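Robot Software Practice, Handout 6: From Hand-Held Demonstrations to a Gripper Policy
Lecturer: Oranuch Yimyam

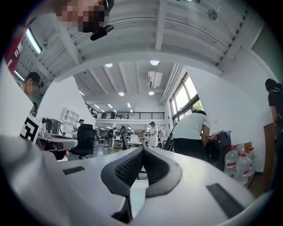 Last week we finished with the question of time. Every recording has at least two streams, the camera images and the finger width, and they do not come from the same clock. Today we continue with what the software must do before any learning can begin. Please have your notes on coordinate frames open, because I will use the same symbols.

1. Time alignment

The camera gives one image each 1/60 of a second. The width sensor is faster, and it reports at 200 Hz. Do not simply take the nearest width sample to each image. First estimate the constant delay between the two streams, then interpolate the width at the corrected image time.

To find the delay, open and close the fingers quickly a few times at the start of the recording. Compute the width from the image and compare it with the sensor value for different shifts. The shift with the smallest error is your delay. In the Moltitz logger the delay is stored in the session header under the name cam_lag, with the unit milliseconds. Many groups last year read it as seconds, so check this first.

2. Camera pose

We get the pose of the camera in two steps. Visual-inertial tracking gives a smooth path, but it has its own origin and it drifts. A square marker with known size gives a pose in the marker frame, but only when it can be detected well.

We write T_AB for the pose of frame B seen in frame A. Then

T_MG = T_MC * T_CG

where M is the marker, C is the camera and G is the point between the finger tips. T_CG is fixed by the tool and you will find it in the file tool.yaml. Never estimate it again from your own data in this course.

Some points to remember:
- Marker corners close to the border of a wide-angle image are less reliable. Undistort the corner points before you solve for the pose.
- A flat marker can have two solutions. Keep the reprojection error of both, and reject the detection if the errors are similar.
- People who walk in the background are a problem for feature tracking. Use the robust cost from Handout 4.
- The gripper body moves together with the camera. Its pixels must be masked, otherwise the tracker believes that the camera stands still.

The last point deserves more words. The mask is one binary image per tool, made once. The fingers need a bigger area than you expect, for they cover different pixels when open and when closed. Make the mask from the union of both states and grow it by a few pixels.

3. Filtering of episodes

Our practice set is called Phetsri and it has 3136 episodes. Not all of them are useful. The script check_episodes.py rejects an episode when tracking is lost, when the speed of G is above the limit, or when the width stream has a gap. It writes the reason in a text file. In the May version 79 episodes are rejected. If your number is different, your time alignment is probably wrong.

4. Actions

The policy does not predict absolute poses. For each step k we use the relative pose

A_k = inverse(T_MG(t)) * T_MG(t + k*dt)

together with the width at the same time. So the marker frame disappears from the result, and the robot can stand in another place. On the Lanside arm the controller runs at 1000 Hz, and it interpolates between the predicted poses. Rotation must be interpolated on the quaternion, after you have checked the sign.

5. Exercise

a) Load one session and plot both width curves before and after the correction.
b) Build the mask and run the tracker with and without it. Report the difference in path length.
c) Show on paper that A_k does not change if M is moved to another fixed place.
d) Write the relative actions to disk in the format of section 4.

Use the branch brullow of the course repository. The lab computers are free on Saturday until 16:00. Submit code and plots in one archive, and write the names of both partners in the readme file.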